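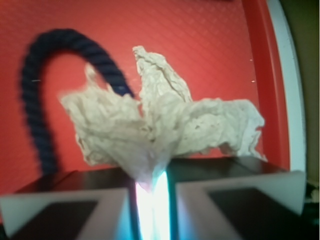 Our robotics club voted in May 2025 to spend the whole spring season on one task, clearing a tray, and I voted against it. I still think I was right. The argument for it was that a contest of fixed blocks on a fixed mat teaches kids to tune numbers until the numbers work. Fair enough. So we got soft stuff. A wad of tissue pinched at the neck between two gripper fingers, with the rest fanned out above the pads, looks great on the club page, and parents love it. What it says about learning is another matter.

I have mentored at Seren for long enough to know how these projects get scored. The students logged 500 tries and wrote 442 of them down as successes. I asked Ambros Grabner, who runs the club, what a success was. He said the item left the tray. Did it matter if the tissue tore? No. Did it matter if a student had nudged it into an easier spot first? He had to think about that one.
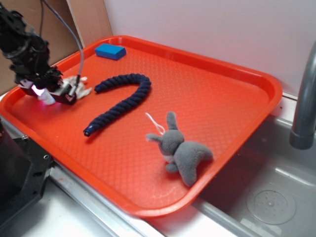 My bigger complaint is about who picks the problem. The adults did. It was adults who settled on a red tray at the edge of a sink, with a blue sponge, a rope toy and a gray plush bunny on it, and the 16 students were handed the result. Every one of those things can be picked up badly and still be picked up. A bunny forgives a lot - a wine glass would not.

Thaddäus Grabner, who disagrees with me on most things, says a forgiving task keeps beginners coming back. Maybe. Attendance did hold up. But in July they meet the team from Fluvia, whose kids chose their own task and failed at it for weeks, and I would like ours to have something to tell them besides a percentage.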